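Stedmont Dining Table: Set-up and Care Guide
Section 4: Daily use and looking after the top

4.1 Before first use

1. Wipe the whole top with a soft cloth wrung out in warm water. This lifts the fine dust left from sanding.
2. Dry it with a second cloth, working along the grain.
3. Leave the table bare overnight before you put anything on it.
4. Check that all the leg bolts are tight (see Section 3). Check them again after 2 weeks of use.

Note: The colour of the top will deepen a little over the first summer. Move table mats and bowls from time to time so that the wood changes evenly.

4.2 Placing glasses and hot dishes

1. Stand cold drinks on a coaster. Water that runs down the outside of a glass can leave a pale ring.
2. Set glasses down well inside the edge. The corners of the top are rounded, and a foot or base that overhangs the curve will tip.
3. Keep tall glasses with a straw or stirrer in them away from sleeves, leads and cables that cross the table.
4. Put a cork or felt mat under anything from the oven or hob. Fabric placemats are not thick enough.
5. Lift things when moving them. Sliding a glass with grit under it will scratch the oil finish.

Caution: Do not stand or kneel on the top. The load limit is 40 kg, spread evenly.

4.3 Spills

1. Blot the spill at once with kitchen paper. Do not rub.
2. Wipe with a damp cloth, then a dry one.
3. For wine, squash or coffee, add one drop of washing-up liquid to the damp cloth and repeat.
4. If a mark remains the next day, go to 4.4.

Caution: Never use bleach, cream cleaner or a scouring pad – these strip the oil and the patch will show.

4.4 Removing a ring mark

1. Make sure the top is fully dry.
2. Rub the mark lightly with 300 grit paper, along the grain only. Stop as soon as the ring fades.
3. Wipe away the dust.
4. Put a little Punex table oil on a lint-free cloth and work it in, going a hand's width past the mark on every side.
5. Wipe off the excess and leave the table bare overnight.

Note: Lay used oil cloths flat outdoors to dry before putting them in the bin. Folded or screwed up, they can heat up and catch fire.

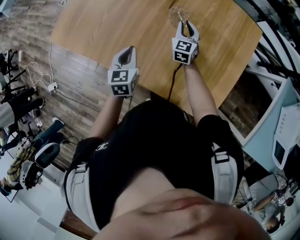

Can I put a glass straight on the wood if the drink is at room temperature?
For a short while, provided the base of the glass is dry. Use a coaster if it will be standing there through a meal.

4.5 Re-oiling

Re-oil the whole top once a year, or sooner if water no longer beads on it. One 100 ml bottle is enough for a single coat on the Mottram size. For the longer Driria, order two.

Section 4 last revised May 4, 2018 by Rocío Muñoz.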